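Pistusau twin-arm bench cell — buying notes and budget planner

Updated Aug 18, 2026

For anyone pricing a two-arm cell for soft, floppy jobs. Bin liners, bags, light laundry, that sort of thing. Read before you fill in the quote form, saves us both a few emails.

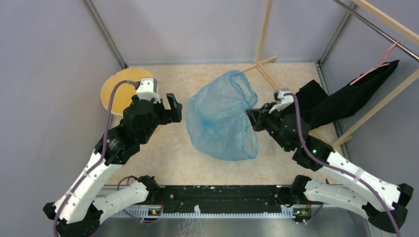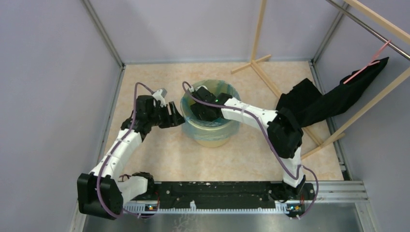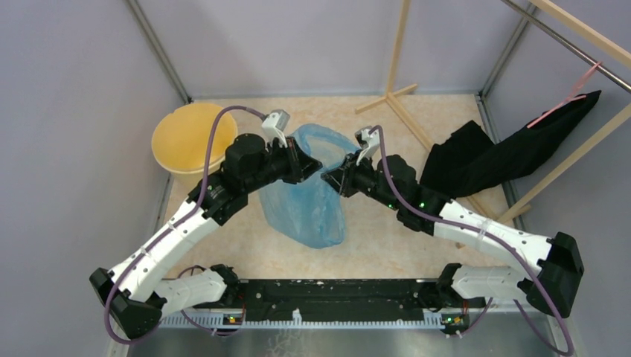 Twin-arm cell on bag and bin work. Wooden rack on the right is not part of the kit.

What's in the base price

Two arms, black front beam, grippers, cabling, first-day setup at your site. Controller box. One spare set of gripper fingers (ask for the second set at order stage, it's cheaper than adding later).

Not in the base price: side panels, floor mat, work items, PC, benches. Quite a few people miss the panels. Budget for them. Plain pale ones are fine and any sign shop will cut them.

Options

Netano gripper fingers, slotted — go for these if you handle thin film
Netano cable sleeve kit, purple or black
Pryor bench frame, aluminium profile, flat packed
Pryor frame with castors, add 6 working days
Flerton service plan, yearly, parts seperate

Space and power

Allow 700 mm clear behind the cell for getting at the back panel. More if you can. Front needs to stay open, you will be reaching in to swap bags and tip things out. Normal wall sockets, two of them, not on an extension lead please.

Bench must be level and must not wobble. We have turned up to cells on folding tables. Don't.

Consumables

Bags are the one everybody underbudgets. Thin film creases, tears and goes soft after a lot of handling, and a tired bag behaves nothing like a fresh one. Order in packs of 50 and put one pack on the shelf before you start. Buy the same bag every time — changing supplier halfway through means setting up again. Same goes for bins, get two the same and keep one back.

Gripper pads wear as well. Check weekly, swap when shiny.

Lead times

Base cell from stock, usually. Frames are made to order. Orders placed in June got caught behind the summer shutdown and we'd rather not repeat that, so if you need a cell before year end get the order number over early. 20% deposit holds a slot. Balance on delivery.

Planning to run two cells side by side? Tell us at quote stage. Shared controller is possible but the cable runs are diffrent and we can't change it on site.

Returns

Unopened options only. Arms come back to us for repair, not refund, once they've been bolted down.

Quote form is on the next tab. Put bench size and bag size in the notes box, we will ask anyway.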